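Pre-Launch Check: Welcome Bonus and First Deposit Flow
Site: Hululov Casino
Platform: Doltance, player account module
Checked by: Noémie Sabatier
Second check: Mutua Ndung'u
Date: July 26, 2023

Mark each line OK, FIX or N/A. A line marked FIX needs a comment and a name. The campaign does not go live while a FIX is open in sections 1 to 3. Section 4 can be finished after launch with Vibeke Briem's approval.

1. Registration and age check

1.1 Date of birth field refuses anyone under the legal age for the selected state - OK
1.2 ID upload accepts photo and PDF - OK
Comment: PDF took 15 seconds on the slow test connection. Acceptable, but the page shows no progress bar. Passed to Sreekumar as a wish, not a fault.
1.3 Player cannot deposit before ID is approved - OK
1.4 Same email with different capital letters is treated as one account - FIX
Comment: I registered twice with the same address and got two welcome bonuses. Sreekumar Kaimal has the case.
1.5 Self-excluded players are stopped at registration - OK
Comment: Tested with the records in the Sorier test list. All were stopped, including the one with a changed last name.

2. Deposit and bonus

2.1 Minimum deposit is shown before the player picks a payment method - OK
2.2 Bonus is credited once only - FIX
Comment: See 1.4. Within a single account it works as it should.
2.3 Deposit limit set by the player cannot be raised right away - OK
Comment: Waiting period starts when the request is made. Lowering the limit takes effect at once.
2.4 Failed card payment does not trigger the "Thanks for your first deposit" email - FIX
Comment: The email goes out when the payment page is opened. It should wait for the confirmed status. This also puts the players in the wrong group for the conversion report, so last month's numbers need to be run again.
2.5 Bonus balance and cash balance are shown separately - OK
Comment: On a narrow phone screen the two lines sit very close. Readable.
2.6 Largest single deposit of 3000 is enforced - OK
Comment: Tried one dollar over and got the right message.
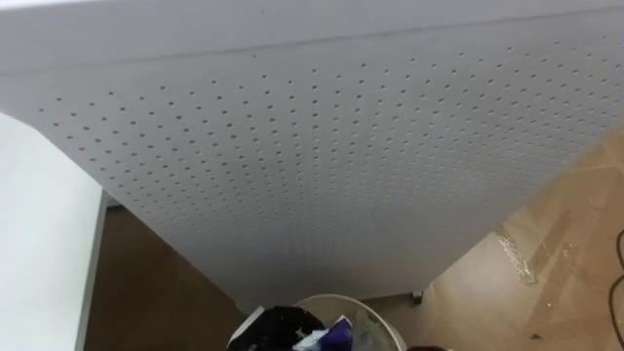
Perforated panel, seen from above.

3. Terms and player protection

3.1 Terms are one click away from the bonus banner - OK
3.2 Wagering requirement is in the banner text, in the same type size as the offer - FIX
Comment: Same size on desktop, smaller on mobile. Dalal Khoury will change the mobile template.
3.3 Reality check pops up after 60 minutes of play - OK
Comment: Tested in two slots and at the blackjack table. In blackjack it waits for the hand to end, as agreed with Stanciu.
3.4 Player can decline the bonus and still deposit - OK
Comment: The link is gray and easy to miss. Please make it a button next time the page is touched.
3.5 Time-out and self-exclusion can be reached from every page after login - OK
3.6 Marketing emails stop when a time-out starts - OK
Comment: Email stops. The campaign has no SMS part, so that was not checked.

4. Reporting

4.1 Registration, first deposit and first bet are logged as separate events - OK
4.2 Test accounts are left out of the reports - FIX
Comment: Our own accounts are still counted. The export had 1285 rows and ours were among them. Add the tester tag to the filter - it is already used in the weekly report, so it can be copied.
4.3 Time zone is the same in the player log and the payment log - OK
4.4 Affiliate code follows the player from landing page to first deposit - N/A
Comment: No affiliates before October.
4.5 Support can see which bonus version the player accepted - OK
Comment: The version number is there, but support has to open the terms archive to read the text. Vibeke is fine with this for now.

Comments from second check

I repeated 1.4, 2.2 and 2.4 on a clean browser with the same result. Fixing 1.4 should close 2.2 as well, but both must be tested again and signed off on their own lines. For 3.2 I also looked at a tablet, where the text is full size. - Mutua

Result: not approved for launch. Send the sheet back to Noémie when the fixes are on the test site. Lines marked OK do not need a new check unless the deposit page has changed.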